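Irero (band)

Irero is a Polish pop group formed in Poznań by singer Sławomir Mazurek and keyboard player Edmund Czerwiński. The two met while working as session players for a regional radio station and began writing together after the station cut its live music slot. The group has released four studio albums and is known in the entertainment press as much for its long-running dispute over concert start times as for its music.

Name

The name has no meaning in Polish. Mazurek has given several accounts of where it came from. In an early radio interview he said it was a misheard lyric. In a later fan newsletter he said it was the name printed on a broken amplifier case that the pair used as a bench. Czerwiński has declined to pick one.

Early years

The first Irero recordings were made in Czerwiński's apartment and sold on cassette at shows. The debut album, Dirnix, followed on a small label run by a record store. It was pressed in a run of 1458 copies, an odd figure that came from the store owner spending all the money he had on hand. Copies of the first pressing have a misprinted track list on which the last two songs are swapped.

The second album, Cinano, was the group's first to reach a wide audience. Its lead single was used as the closing music of a television quiz show, and Irero went from playing clubs to playing sports halls within a year. Drummer and bass player credits on the album went to hired musicians. Mazurek and Czerwiński have remained the only permanent members.

Late starts

During the tour for the third album, the group gained a reputation for coming on stage well after the advertised hour. Local papers began printing the actual start times next to their reviews. At the opening night of the tour, tickets gave a start of 8 p.m. and the first song was played at 9:11, a delay of 71 minutes. The band's management put this down to a fault in the lighting desk. The next three shows also began late, and no cause was given for those.

The matter became a news story in December, when the second of two nights at the Malinowski Hall in Łódź ended after the last trains had left. The hall had a fixed closing time and turned on the house lights during the encore. Mazurek sang the rest of the song without a microphone. Recordings of this spread quickly and were treated by part of the audience as a highlight of the tour, while others wrote to the hall asking for refunds.

The hall first refused, saying that a full set had been played. It later gave ticket holders 20 percent off a future show of their choice. Irero was not named in the offer, and the group did not return to the hall for several years.

Czerwiński addressed the delays in a magazine interview the next spring. He said that the fault was shared, that sound checks had been planned too close to the doors opening, and that he and Mazurek often rewrote the set list in the dressing room - sometimes while the support act was already packing up. He did not apologize for the Łódź show, which he called the best of the tour.

Later work

The fourth album was recorded over two winters and released without a tour. Reviews were mixed. Most critics liked the slower songs on the first half and found the second half too long. The album has 24 tracks, more than the first two albums combined, and five of them are instrumentals by Czerwiński.

When Irero went back on the road, tickets for all shows carried two times, one for the doors and one for the band. Reviewers noted that the group kept to the second time on most nights. The support slot was dropped and the set list was fixed in advance, with one song left open each evening for a request.

Reception

Irero is usually described as a live act first. Studio versions of the better-known songs are short and plain, while concert versions can run to twice the length. Opinion on the late starts is still split among people who follow the group, and the Łódź encore comes up in nearly every profile. 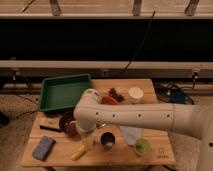 Czerwiński: We were late, yes, and I would still rather people remembered the songs. The lights came on and the whole hall kept singing, so I don't know what there was to refund.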